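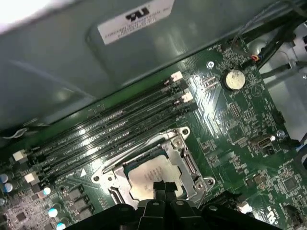 Gripper fingers over the CPU socket, memory slots empty.

Plivgate wrist-camera gripper kit, bench review

We tested the Plivgate on desktop teardown, the task Carnura sells it for: open case in, memory and processor out, boards sorted for resale. The kit is a two-finger gripper, a small camera mounted at the wrist, a cable set and a license for the Hirosside teaching software. The arm is extra.

Installation took one morning. The flange adapter fit without shims. Hand-eye calibration uses a printed target and 500 poses, which the software collects unattended. Spyros Stergiou ran it twice and got the same result to the last digit shown.

Reach is the main selling point and it holds up. The fingers are narrow enough to work between a socket bracket and the first memory slot. The housings behind them are wide. With the case panel still attached on one side, the planner rejected a third of our approach angles, and we ended up teaching most of them by hand from a steep diagonal.

Memory removal was the stronger task. Of 700 modules attempted, the gripper released both latches and lifted cleanly on all but 3. White latch clips were located sooner than black ones, which have little contrast against a black slot. Turning down the overhead light helped, mostly by reducing glare off the bare case metal.

The processor is harder. The lever arm on the socket bracket is thin, and the stock fingertips slide off it if the approach is a little low. Charalambos Gkikas cut a shallow notch in a spare pair and the problem stopped. Stefanou, the distributor, now lists notched tips as an option.

Force control is adequate. The lowest setting is still firmer than I would like near coin-cell holders and small connectors. Loose cables remain a manual job; clip them back before starting the cycle.

The log viewer needs work. It truncates after 983 lines and does not say so.

Recommended for memory recovery on open cases. For processors, order the notched tips with the kit. Firmware with a lower force floor is promised for September, and I will rerun the socket tests on it.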